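Can I stop fruit from going bad so fast in a warm kitchen?

Posted by Lotte Van Loon, Sep 1, 2019

Hi all! We moved into a top floor apartment on Astilgate and my fruit keeps going soft on me (peaches in two days, bananas even quicker). The kitchen gets sun all afternoon and the fridge is tiny, so I can't just shove everything in there. I already bought one of those Lireo bowls with the lid and I think it made things worse?? Any tips welcome!

Koen Boersma
Lose the lid! Fruit gives off a gas as it ripens, and a closed bowl keeps it all in there with the fruit. Bananas and apples are the worst for it, so keep those away from anything you want to last. Peaches can sit out until they give a little when you press near the stem, then they go in the fridge, even a tiny one. Berries go straight in, unwashed. I also quit buying the big bags at Van Acker and just go twice a week, and I throw out way less now.

I gave up on bowls too and line things up on a shelf with space between them, well away from the window.
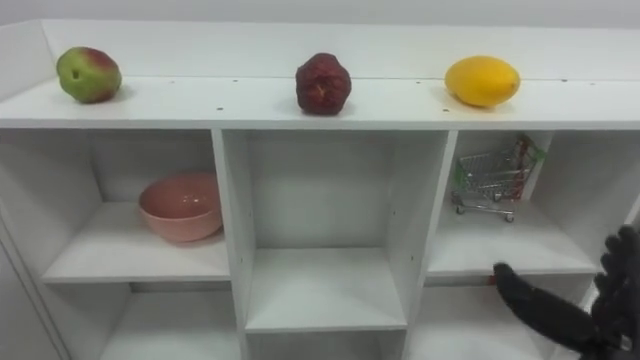 pipkin609
Spacing is fine but if the room is hot it won't do much. My place hits the high eighties in summer and even lemons went hard on me. Put them in a bag in the fridge, mine keep for weeks. Bananas you can peel and freeze for smoothies.

Lotte Van Loon
Thanks both, the lid is gone! Going to clear a drawer in the fridge for the peaches tonight. Does the stem trick work for plums too?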